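Grariron – pince à deux doigts pour petit bras de table
Kit à monter soi-même, modèle Belent 2
Conçu et assemblé à l'atelier partagé Ekia par Muthoni Urio
Mise à jour de la page : 03/07/2019

Présentation

La Grariron est une pince noire à deux doigts articulés, prévue pour les petits bras robots que l'on fabrique à la maison ou dans un atelier partagé. Je l'ai dessinée pour mon propre bras, le Montoya, et ensuite plusieurs membres de l'atelier m'ont demandé les fichiers. Depuis le mois de décembre elle existe aussi en kit, avec toutes les vis.

La première version fermait trop fort et marquait les objets mous. Le modèle Belent 2 garde la même fixation, mais les biellettes sont plus longues et la fermeture est plus progressive. Si vous possédez déjà la première version, seuls les doigts et les biellettes sont à changer, le support du poignet reste en place.

Ce que contient le kit

Les doigts et les biellettes, déjà ébavurés
Le support central avec sa platine de poignet
Un servomoteur à pignons métalliques et son câble
La visserie à tête ronde, avec quelques pièces de rechange
Des bandes de caoutchouc à coller à l'intérieur des doigts
Un support de petite caméra pour le poignet (la caméra n'est pas fournie)

Il faut avoir chez soi un tournevis cruciforme de bonne qualité et du frein-filet faible. La colle pour le caoutchouc n'est pas dans le kit, car elle voyage mal. Une colle néoprène ordinaire convient.

Caractéristiques

Nombre de doigts : 2
Ouverture maximale : supérieure au diamètre d'une petite bouteille d'eau
Temps de montage : 60 minutes pour une personne qui a déjà monté un servomoteur
Commande : signal PWM standard
Alimentation : séparée de celle de la carte, c'est obligatoire
Compatibilité : bras Montoya directement, autres bras avec la platine percée à vos mesures

Montage

Commencez par mettre le servomoteur à sa position centrale avant de visser le palonnier. C'est l'erreur la plus fréquente : si le palonnier est décalé d'une dent, un doigt arrive en butée avant l'autre et le moteur chauffe. Vissez ensuite les biellettes sans serrer complètement. Elles doivent tomber par leur propre poids quand on incline la pince. Le serrage final se fait avec le frein-filet, une goutte seulement, et on attend une nuit.

Le câble passe derrière le support central. Laissez une boucle assez large au niveau du poignet – sur mon bras j'ai cassé un câble parce que la boucle était trop courte et tirait à chaque rotation.

Réglage de la prise

Pour régler la force, j'utilise des petites bouteilles d'eau en plastique. La paroi est fine et elle se déforme tout de suite si la consigne est trop élevée, on le voit et on l'entend. Je les mets debout dans un bac blanc peu profond, assez proches l'une de l'autre, pour que les doigts soient obligés de passer entre elles. Avec un objet seul au milieu de la table, presque toutes les pinces semblent bonnes.

Étape 1. Descendez la pince ouverte, à vitesse lente, jusqu'au bas de la bouteille. Il est préférable de saisir bas, sous les épaules, où la forme est plus régulière.

Étape 2. Fermez par petits pas et arrêtez dès que les deux doigts appuient. Notez la valeur de la consigne. Sur la prise suivante, la bouteille C'estbon la plus proche est tenue par le bas et le support noir passe juste à côté de la bouteille voisine.

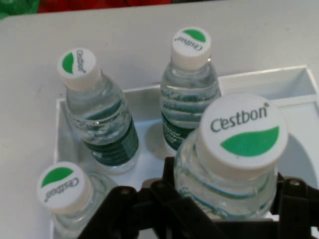

Étape 3. Ajoutez une petite marge à la consigne notée, puis soulevez lentement. Si la bouteille glisse, contrôlez d'abord le collage du caoutchouc avant d'augmenter la force.

Étape 4. Refaites l'essai avec une bouteille à moitié vide. Elle est plus légère mais aussi plus souple, et souvent il faut une deuxième consigne.

Entretien

Vérifiez les vis des articulations de temps en temps, surtout du côté où passe le câble. Les bandes de caoutchouc se nettoient à l'alcool ménager. Il ne faut pas mettre de graisse sur les biellettes, elle retient la poussière de l'atelier.

Commande et fichiers

Le kit est préparé à la demande, par séries de 4. Les fichiers de découpe et d'impression sont donnés avec le kit, et on peut les modifier pour un usage personnel. Pour une platine spéciale, envoyez l'entraxe des trous et l'épaisseur de votre poignet – un dessin à la main suffit s'il est coté.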